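The gripper on bench two gets undressed every second Friday, and if you want to understand how the Petano cell keeps running you could do worse than pull up a stool and watch. Blandine Royer does it with the radio on. She has the pads off before the first song is over, wipes the linkage down, and lines the screws up along the edge of a tea towel in the order they came out.

"People picture robot maintenance as something grand," she says, peering at a pad through a jeweller's loupe. "Most of it is looking at rubber."

Petano is the kitchen-handling cell at the Grirnov workshop, one arm and one two-finger gripper, built to pick up the sort of things a household leaves on its counters. Bowls are the hard part, and I had no idea how hard until I spent a week here! A bowl offers very little to hold on to. You can spread the fingers across the whole thing if it's small enough, but a big mixing bowl is far too wide, so the gripper has to come down over the rim with one finger outside and one finger inside and pinch the wall between them. A few millimetres off and a fingertip lands on the rim itself. Then you get a chipped bowl, a bent finger or, on one memorable afternoon in March, both.

That afternoon is why the cell has the setup routine it has now. Tudur Ifans wrote it up on a whiteboard the same evening, and large parts of the whiteboard are still there under a sheet of clear plastic.

It starts with zero. The fingers close on nothing, the controller notes where they met, and that becomes the closed position for the day. Then a steel gauge block goes between the pads and the reading gets checked against the number etched on the side. If it's out, Blandine doesn't touch the software. She goes looking for the cause first — grit in a joint, a pad that has crept, a screw that has backed off. Nine times in ten she finds it (a creeping pad, usually, and always the left one).

Next comes the tool point, the spot in space the arm believes sits between its fingertips. Tudur drives the arm to the tip of a fixed spike from 4 different directions and the software works out the rest. He's wonderfully fussy about this. I watched him throw out a perfectly acceptable result and begin again when a truck rolled past outside and he thought he'd felt the bench move.

Only then does anyone load a bowl, and the first bowls of the day aren't real at all. Anselmo Castaño looks after the simulated kitchen, which goes by the name Toledo, and every change to the gripper gets made there too. New pads with a thicker backing? He updates the model. A finger swapped for a slimmer one? Same again. The rule is that the virtual gripper must be the gripper on the bench, down to the pad thickness, or the practice runs teach you the wrong lesson.

The runs themselves are quick, and a bit hypnotic. Anselmo shuffles the kitchen between them, so the arm may meet a stone countertop in one run and something quite different in the next, with other objects lying about to keep things interesting. The last full batch was 779 rim grasps. Of those, 728 went cleanly and 51 didn't, and it was the 51 that had him bouncing in his chair. He sorts them by hand, and stops each one at the moment the fingers straddle the wall.

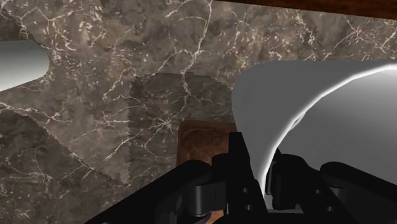
Petano Cell — Handling and Setup Team, Grirnov Workshop

A view from above the fingers is the one he likes best for this job, with the rim running down into the gap. He looks at how upright the wall sits between the two fingers, and how much room the inside finger has where the bowl begins to curve. A nearby board or block matters as well, as the outside finger needs somewhere to go on its way down. Jagged shadows on the counter don't bother him in the least. "I could make it prettier," he says, "but I'd be spending the afternoon on marble."

What he learns goes straight back to Blandine's bench. Most of the 51 came down to the approach angle, which Tudur fixed in the program. A handful pointed to the inside pad, and she has been trying one with a softer edge, cut from Himusov sheet with a scalpel and a good deal of muttering. The first pair lifted at the corner. The second pair is on the gripper now, and she has written the date in paint pen on the back of each so she'll know how long they last.

By four o'clock the screws were off the tea towel and back in their holes, each with a stripe of paint across the head to show if it turns. Tudur closed the fingers on nothing, read the number out, and Blandine wrote it in the book.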